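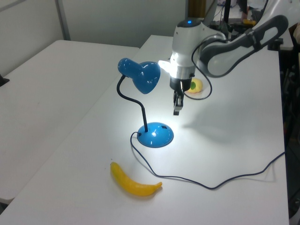

A blue gooseneck desk lamp, switched on, with toy fruit on a white tabletop.

JALTEMORA: Residents who have a desk lamp, a box of toys or a set of dishes they no longer need can bring them to the Barrera community hall through the end of the month, when the hall's household exchange closes for the season.

The exchange opened in June and has taken in 3658 items, according to a tally posted at the hall on September 19, 2026. Small lamps and children's toys make up the largest share. Play food is in steady demand, said Consuelo Serrano, who runs the exchange.

"Families ask for the toy fruit first," Serrano said. "A banana will go the same day it is put out. Lamps take a little longer, but students come for those once classes start."

Items are free to take. There is a limit of one lamp per household, and toys are handed out by the bag. People who want something held can leave their name at the front desk for up to 21 days.

Lamps must be dropped off with the cord attached and the plug in one piece. Each one is plugged in and switched on before it goes to the shelves. Evaristo Ibarra, a retired electrician who does the checking, said the most common fault is a worn cord near the base.

"If the cord is cracked, I won't pass it," Ibarra said. "A new bulb is easy. Most of the lamps people think are broken only need a bulb."

Ibarra said he has put aside 130 lamps for repair over the summer and returned 100 of them to the shelves. The others were used for parts or sent for recycling.

Toys should be clean and free of loose pieces. Battery toys are accepted if the battery cover closes. The exchange does not take stuffed animals, car seats or cribs.

Estrella Bañuelos, who lives two streets from the hall, picked up a study lamp for her son and left a play kitchen her children had outgrown. She said she had been looking for a lamp with a neck that bends.

"He does his homework at the end of the dining table, and the ceiling light is behind him," she said. "He wanted one he could point at the page."

Donations are accepted at the side entrance on Drisovero Street from 9 a.m. to noon. The shelves are open until 5 p.m. Large items need to be arranged ahead of time with the front desk.

The exchange will reopen next June. Anything left on the shelves at closing will be offered to area schools.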